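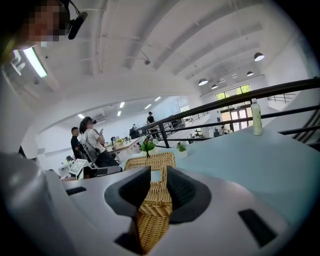 4.2 Recording your first examples

Now for the fun part – teaching Kulex by showing it! Every time you pick something up with the hand-held gripper, you're giving the learning system one more example to work from, and variety is what makes those examples valuable. A woven basket on a pale blue tabletop, with potted plants close behind it and a busy open-plan office beyond, makes a terrific practice spot. Choose a colour and texture you haven't recorded yet and get started.

1. Wake the gripper and wait for the steady tone.
2. Open the finger pads fully and hold still for a moment.
3. Press Record, then move in at your normal pace.
4. Close the pads on the object, lift, and set it down again.
5. Press Record once more to save the example.
6. Shift the object a little, or come in from a new angle, and repeat.

Note: The Bemton starter set calls for 400 examples. Spread them over several short sittings – your wrist will thank you, and the change in daylight adds useful variety.

Note: Fumbled grasps are welcome. Tag them "missed" and keep going.

Caution: Move open drinks and anything breakable out of reach before you start.

Caution: Keep loose sleeves and lanyards clear of the finger pads.

When the counter reaches 400, go to 4.3, Uploading your examples.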